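Two Weeks With the Pledov Hand-Held Gripper

If you stopped by the bench this November you have probably already been handed one of these and told to pick something up. Sorry about that, we got a bit carried away! The Pledov is the third hand-held gripper we have tried this year, after the Amby and the older Jaramillo tool that half of you learned on, and it is the first one that people keep borrowing on their lunch break.

For anyone new to the newsletter, we use hand-held grippers to record how a person does a job (folding a towel, stacking cups, sorting bolts) so that an arm with the same kind of fingers can learn from it later. The camera rides on the tool and sees what the fingers see. So the fingers matter a lot, and so does how much of the view they take up.

The Pledov's fingers are black plastic, with chunky rounded arms and a rectangular pad block on the inner side of each one. With the fingers open you get a good clear strip of table between the pads, and that was the first thing we checked. On the Amby the pads sat so close to the lens that small parts vanished behind them just when you needed to see them. We spent a whole afternoon squinting at washers.

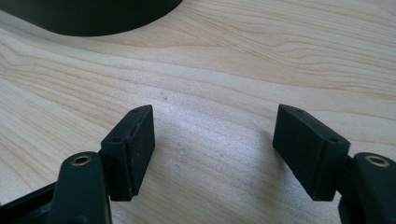
Pledov fingers open over the bench top, with a brass-colored insert in each arm.

Those threaded inserts made a few of us very happy. The Jaramillo fingers have screws going straight into plastic, and after enough pad changes the holes go soft and you end up with a wobbly finger and a bad mood. On the Pledov we took the pads off and put them back 14 times, on purpose, and the last time felt as snug as the first. A full change of both pads takes me under four minutes, and I am not the fastest person here with a hex key.

The pads themselves are good, though I wouldn't call them perfect. They grip cardboard, wood blocks and plastic cups without any fuss. Thin flat things are harder. We tried 29 small objects from the parts drawer and missed 13 of them on the first try, nearly all of them flat: washers, a bus card, a guitar pick, that sort of thing. Coming in at a lower angle helped a lot, and by the end of the second day most people had the knack of it. The Amby, to be fair to it, is still better at picking a card up off a table, thanks to those skinny tips.

We also ran the same set of moves over bare wood with nothing in the fingers, just opening, closing and sliding sideways. It sounds like the dullest test in the world, but I loved it. Pale wood with a long grain gives the tracking software something to hold on to, and it also shows up trouble with glare. When the light washes out the middle of the board the grain gets faint right where you want it most, so a blank pass like this tells you plenty about your camera settings before you waste a morning on real recordings. We ran ours through the Sotatel controller, with exposure on auto and then locked. Locked won easily. On auto the brightness kept hunting every time the black fingers moved, and you could see the tracking wobble along with it.

One small thing to watch for: shadows. The fingers are dark and fairly thick, and on a light table they throw a soft gray patch next to the pads. Our first pass at the software took that patch for an object now and then. Turning the bench so the window was behind the operator cleared up most of it, and I want to try a second lamp as well.

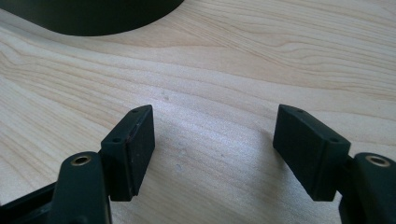 What We Are Trying Next

We have 549 short clips saved from the Pledov so far, all in the shared folder under the tool's name, and you are welcome to dig through them. The blank passes are in their own subfolder, so please keep them there! Next up is a softer set of pads, cut a little longer at the tip, to see whether we can catch up with the Amby on flat parts without giving up that nice clear gap. After that we will bolt a matching pair of fingers onto the arm and run the cup stacking from start to finish.

If you want a turn, the sign-up sheet is taped to the side of the parts drawer. Bring something awkward to pick up. We have had enough washers.

Contact the newsletter desk | Copyright Bench Notes, all rights reserved | Back to top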